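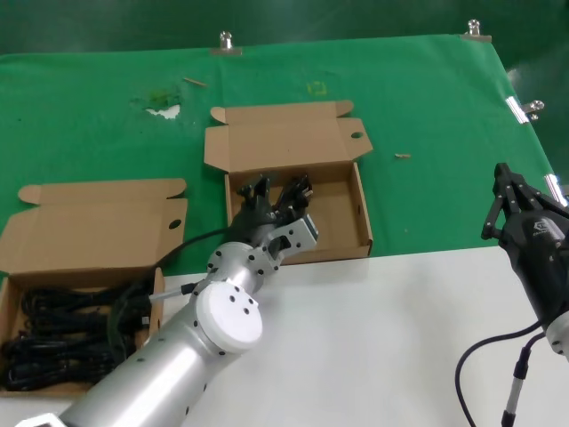
Photo: Lareo

Lareo opens cord and cable packing room at Hostwood

HOSTWOOD, February – Lareo has opened a packing room at its Hostwood site for the part of every order that customers tend to notice last: the cords and cables. From this month, each cable set leaves Hostwood coiled, tied and packed in its own cardboard tray with a fold-up lid.

The new tray comes from Flutov, the board maker that has supplied Lareo's outer cartons for two years. It is plain corrugated board in its natural tan, and the lid closes without tape. Flutov went through 19 trial versions with the Hostwood team before everyone was happy with the way the sides held up under a full load.

"I love this box," said Kerstin Wegener, head of packing at Lareo. "We used to put cables in wherever there was a gap, and then people called us because they'd thrown one away with the wrapping. Now you open one lid and there they are. It's a small thing and I'm very proud of it!"
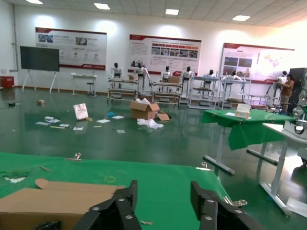 Wegener's team also wrote new rules for the work itself. Power cords are coiled in even loops and closed with a twist tie near one end, with the plug left outside the bundle so it can be checked before the lid goes down. Thinner leads go in loose coils and share a tray. Paper and plastic wrapping is collected at the end of each shift, and clean cardboard goes back to Flutov.

The first large order from the room will be 2112 trays for Arabzadeh, the office outfitter, which asked for a separate tray at every desk it fits out. Deliveries will go out in lots of 40, so that a crew can take one lot to a floor and get started.
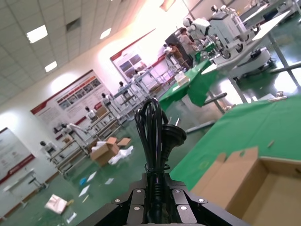 A coiled and tied power cord at Hostwood, with an open box on the table. Photo: Lareo

"Arabzadeh's fitters gave us wonderful notes," Wegener said. "They wanted the coils looser, and they were right. A tight coil springs all over the desk when you undo it."

Customers with open orders don't need to do anything. Cable sets that have not yet been packed will move to the new tray at no extra charge, and spare trays can be added to any order through the Hostwood sales desk.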